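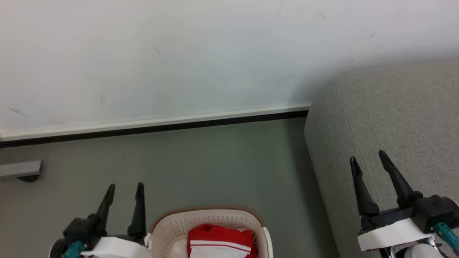 One reply to my last thread was that white walls are supposed to look lived in, and that anyone who minds a scuff should put the sofa somewhere else. Fair enough. But I've been reading what gets sold to people who do mind, and I have questions.

4 min read

Search posts Search Clear

My wall has a faint dark scuff low down on the left, a grayish smudge nearer the middle, and a short scratch just above where the sofa starts. Matte white paint. Keep those three in mind, they come up.

The Noliva wall eraser says it "lifts any mark from any wall." Any wall is a big claim. Matte paint gets shiny when you rub it. I tried the eraser inside the hall closet first and got a pale polished oval that shows every time the door is open. The pencil line I was going after did come off. So I traded a thin line for an oval.

People keep telling me to use less pressure. I used less pressure on the second try. The second oval is smaller.

A scratch isn't dirt, either. No sponge is going to lift a scratch. I've now read three product pages that show a scratch in the "before" photo and a clean wall in the "after," and I would like to know who painted it in between.

Somebody always suggests bread. You take a slice of soft white, ball it up, and dab. I used Hovis a friend brought over in a suitcase, because the tip I was following swore by it. It took a little gray dust off the closet wall and left crumbs on the baseboard. Any soft bread would do the same, I think. Doesn't touch a real scuff.

About the baseboard. Mine is thin white on top with a nearly black edge underneath, and I see a lot of advice saying a dark lower edge "hides everything." It hides shoe marks. It does not hide dust. Dust on black is the first thing I see when I come in at 7 in the morning with the light low across the floor.

Same advice says gray floors hide dirt. Mine is smooth gray, a bit green, with no tile lines or planks to break it up. It hides dry dust pretty well and shows sock prints terribly. Pick which one bothers you.

Now the sofa. The common rule is to leave a 2 inch gap between the back and the wall so it doesn't rub. I've done the gap. The sofa creeps. You sit down, it moves a hair, and by February the gap I set at Christmas was gone.

Kiler sells grip pads for this, the kind that go under the feet. The page says 30 days to return them if your furniture moves. I put them on, marked the floor with painter's tape, and left it. It moved less. It did not stop. I didn't send them back, which I guess makes me part of their good numbers.

The page also shows 3361 reviews. I read until I got tired, and a lot of them were written the day the pads arrived. How would you know on day one? The sofa hasn't had a chance to go anywhere yet.

Also nobody in the ads has rounded arms. A square arm you can line up against a wall and see if it has shifted. With a rounded one like mine you're guessing, because it slopes off and there's no straight edge to measure from. I measure from the front seam now. Works okay.

Fabric question, since two of you asked. Light gray woven with a speckle in it. Yes, the speckle is forgiving. No, I would not call it "stain proof," and I wouldn't trust a store that did. Ask them to spill something on the floor model and watch their face.

Then there's touch-up paint. Szabo has a little pot with a brush in the lid, "100 percent match to any builder's white." There is no one builder's white. Mine leans a bit blue. I did a patch in the closet next to the ovals and it dried creamy. The closet is getting interesting.

If you still have the leftover can from when the room was painted, use that. If you don't, cut a chip from behind an outlet cover and take it to a paint counter. It's slower and I've had one good match and one bad one doing it that way, so I'm not promising anything.

What works on a plain scuff, in my house, on my paint: damp cloth, one drop of dish soap, dab it, stop before you think you're done. Dry it with a different cloth. The mark gets lighter. It may not go away and I'd leave it there.

A few people want me to push the sofa over so it covers the smudge. I've thought about it. Then the vacuum won't fit on the other side, and I'd be moving a whole sofa for something I only notice when I'm on the phone.

Next thing I'm trying is felt strips along the back of the sofa frame, the thick kind. The package says they last for years. I'll check in a few months and post it whichever way it goes - and if anyone has had them on longer than that, tell me whether the glue held.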